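Zenow bin-picking cell: review after five months on the returns bench

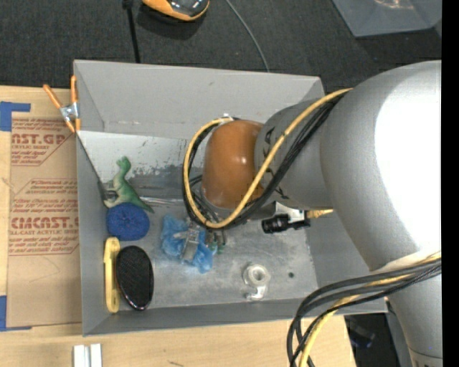
We do returns for online sellers at Tsao, mostly toys, small tools, craft supplies and household odds and ends. A carton comes in, someone opens it, and the loose contents have to be separated, identified and sent to the right shelf, the refurb table or the trash. Before the Zenow went in, that was done by hand by everyone on the shift. I run the bench in the afternoons and have worked with the cell since it was installed.

What you get is the arm, a two-finger gripper, a wrist camera, a controller and the sorting software. You supply your own bin and your own table. We bought it through Surnico, who also did the setup. That took 16 days, longer than the quote, mainly over the network connection to our inventory system.

What it picks

Mixed items are the whole point of the thing, and it is decent at them. Hard objects with a clear shape are close to trouble-free. Plastic animals, hand tools, tape dispensers and boxed items go through all day. Soft or crumpled stuff takes it longer. With thin plastic it often presses down, closes, comes up with nothing and tries again from another angle. After three tries it flags the item and moves on. You can change that number in the settings, and we left it alone.

Flat metal parts are the weak spot. If something thin and shiny is lying flush on the bottom of a metal bin, the camera has a hard time telling it from the floor. Surnico suggested a matte liner. We tried one for two weeks and the gripper tore it, so we went back to bare metal.

Speed

A good person on our bench is faster than the arm, and I don't think that is close. The arm keeps going through lunch and after 5, and that is where the volume comes from. In June we put 4000 items through the cell, and most of those would otherwise have been overtime.

What changed for the people

There were four of us sorting. There are still four people on the shift, but only one sorts now. That person loads the bin, clears the flagged items and empties the totes. Two moved to testing and repacking, and one went to receiving. Nobody lost hours, though the overtime is gone, and for a couple of people that was real money. Management should have brought that up before the install. We found out from the schedule.

The sorting job itself is different. It used to be steady and you could talk while you did it. Tending the cell is waiting, then a chime, then three things to deal with at once. Kai-wen Tang did the first full month of it and asked to rotate, so now we swap every two hours. I would tell any shop to start with a rotation. My wrists feel better than they did last year. My feet feel the same.

The other change is in what counts as our mistake. The software logs every flagged item and how long it sat before someone cleared it. That number went up on a screen by the break room for a while. People started clearing flags without looking properly and the error rate on the shelf side got worse, so the screen came down. The log is still there, but only the lead sees it.

Upkeep

Wipe the camera at the start of each shift. Check the cables where they loop around the wrist, as they can rub there. We have replaced one cable tie and one set of finger pads. Pads are easy, two screws each. The software updates come at night and have locked us out once, in the morning, for 40 minutes.

The manual is thin on jams. Our lead wrote a one-page sheet and taped it to the controller, and it gets used more than the manual does.

Compared with the Erneo

We had an Erneo suction unit on trial last year. It was quicker on boxes and useless on anything with fur, holes or a rough surface. If your returns are all cartons, get that kind. For a mixed bin, the gripper is the better choice.

Would I buy it again

For a bench like ours, yes, with the liner question sorted out first and the staffing plan shown to the crew ahead of time. For a shop handling under 100 items a day, I would keep doing it by hand.

Rating: 4 out of 5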